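Notes from the floor meeting, Fevstead linen and garment room
November, 2 pm, upstairs at the Jurkgate building

I said I'd do the minutes this time and I did say they'd be in my own words, so please don't write to me asking where the headings went. Anything I've got wrong, shout before the next one.

We started a few minutes late because the Bivside lot were stuck behind the roadworks. There were 18 of us in the end, which is the best turnout since the summer (the biscuits may have helped). Apologies came in from the night team, who had only got home at breakfast time. I've put a copy of this up in their kitchen.

Last meeting's notes were agreed, with one correction. I had put that the new folding arms at Bivside would be "running by spring". What was said was that they would be on trial by spring, and a trial can be stopped. Sorry! I know that one word caused a lot of bother over there.

First proper item was the teaching work, and it took up most of the afternoon. For anyone who's been off, this is the job where some of us fold and straighten clothes using the hand-held grippers, and the recordings go towards training the machines. The people who've been on it gave us a good long account. It's slower than folding by hand, obviously, and everyone agreed T-shirts are harder than you'd think, with sleeves the worst bit. You get one side lovely and flat, you go to pull the other one out and the whole thing ruckles up again. One of the group said she'd been folding for years without ever noticing what her thumbs did, and now she thinks about her thumbs at home.

The target is 700 recorded folds a week across the group. There was a fair bit of grumbling about this and I joined in. It was set before anybody had tried it with fitted sheets or anything with a hood, and a bad fold still takes your time even though it doesn't go towards the number. Management said they'd rather have fewer and better. We asked for that in writing. They said yes, so I'm writing it down here as well: they said yes.

Wrists and backs next. Several people have had sore hands by the end of a shift from squeezing the handles, and kneeling or bending by a low bed isn't kind to anybody's back. It was agreed that nobody does more than 2 hours on the grippers without swapping to something else, and that the swap is part of the shift and gets paid like the rest of it. I asked if we could have a second height to work at, a proper table as well as the beds. They're looking into it. Kneeling mats are being ordered now whatever happens with the table.

Cables came up again. They do get across the floor next to where people are working and more than one of us has caught a foot. Agreed that whoever sets up in the morning runs them along the wall where they'll reach, and covers them where they won't.

Then we got to the one everybody had really come for, which was jobs. I'll try to be fair to both sides here. The plan from Horrocks (that's the Horrocks contract, for those who only know it as "the hotel stuff") is that plain flat items go to the machines first, and shirts and mixed bags stay with us until somebody can show the machines doing them properly. Management said 8 people would move off the flat line, with no one losing hours before the contract comes up for renewal. After that they wouldn't promise. We pushed quite hard and the answer stayed the same, though it was said kindly enough and I'd sooner have a straight answer than a soft one.

A few of us asked what moving off the flat line means in practice. Some of it is checking, so you'd stand at the end and pull out what's come through badly. Some is the teaching work. There was a worry (mine too, I'll own up) that checking all day is lonely and dull. On the flat line you've got somebody opposite you to talk to, and half of what keeps that shift going is the chat. It was suggested that checkers work in pairs. No decision, but it's on the list for next time and I'll make sure it stays there.

Pay for the teaching work: still at the ordinary folding rate. We said that if you're passing on what you know then it ought to be at the trainer rate, same as when we bring on a new starter. There was a long silence after that one. They're taking it away and will bring back a figure.

Any other business. The microwave at Fevstead is working again, hooray. Lockers are to be cleared by the end of the month. Could whoever has the long extension lead please bring it back to Jurkgate. A few people who haven't seen the teaching work asked what it looks like, so there's a picture of a T-shirt being done at the bottom of these notes.

We finished at ten to four. Next meeting is same place and same time, and I'll bring the list.

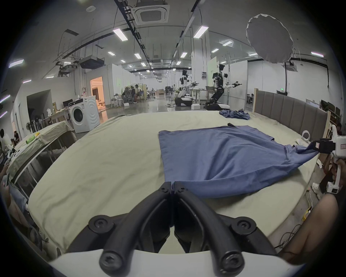 Reply from Bivside: Thanks for these, they've gone round our break room already. Could you add that we asked for the pairs idea to cover nights as well? There's only one checker down for nights on the draft rota, and we'd like that sorted before the trial starts. We'd also like the trainer rate backdated if it comes through.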